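Stock cupboard, round two

Back in the cupboard after lunch. Well, not a cupboard any more, it's got shelving, but everyone still calls it that. September and the boxes keep coming. Last year's lot never got put away properly so we're sorting two years at once — my own fault, I said it could wait.

Shanthi Bhuiyan drew up a list. Good list. I lost it by 2 o'clock. Found it again inside a roll of bin bags, don't ask.
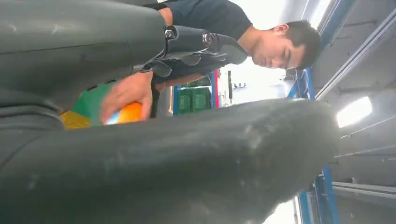
Flallden Stores & Supplies Team

Main job was small stuff. Anything you can close a hand round goes in the front trays, bigger packets behind, heavy things low down. Orange with orange was my idea and it lasted one shelf. Now it's by what it's for, then by size. Slower but you can find things agian after.

The Privisgate order was 500 labels and we've used 13. Thirteen! Someone please want a label.

Still to do:
the bottom shelf
the tin of odd keys
whatever is in the Vermeulen box (taped shut, very taped)

Tea at four, then a bit more sorting, then I had to run for the bus. Shanthi stayed on and did the tape, so she'll know what's in there by now — will add it here tommorow if it's any good. If you've borrowed the good scissors, bring them back.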